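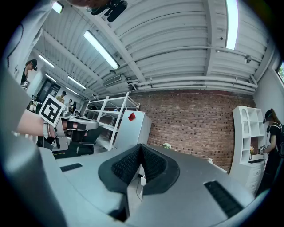
Ask Kristine Enriquez what her software does and she'll start with a drawer. Pulling one open is easy to describe and maddening to plan, because the handle might be stiff, or the rail might catch halfway, and a planner that has already committed to a smooth path will happily yank the whole cabinet forward.

Fjeld, the planner she and Rosalinda Espiritu have been building at Luketti, takes a different approach, and it's a lovely one to watch on a screen. It keeps 11 short futures in play at once, throws out the ones that no longer match what the cameras report, and grows new ones from whatever is left. The whole shuffle takes 300 milliseconds. You see the candidate paths as thin colored threads, fanning out and then suddenly snapping together as the software makes up its mind.

Espiritu wrote the perception half. Her favorite part is the pose filter, which tracks square printed markers and has to cope when a wrist turns and the marker tips out of view. The old version, Virkinik, would simply hold the last position it trusted. The new one lets its uncertainty grow, and passes that doubt along to the planner, which slows down. "It used to be wrong at full speed," she says. "Now it hesitates, and I love that it hesitates!"

The tooling deserves some love too. Kandale, their replay viewer, began in January as a script for scrubbing through logs, and it has become the thing everybody keeps open all day. Pick any moment, change one setting, and watch the planner choose again from there. Enriquez found a timing bug with it in 2 minutes after chasing it for 5 days by hand.

The next release is set for 9th June. It adds two-handed planning, where both arms share one set of futures and have to agree on who moves first.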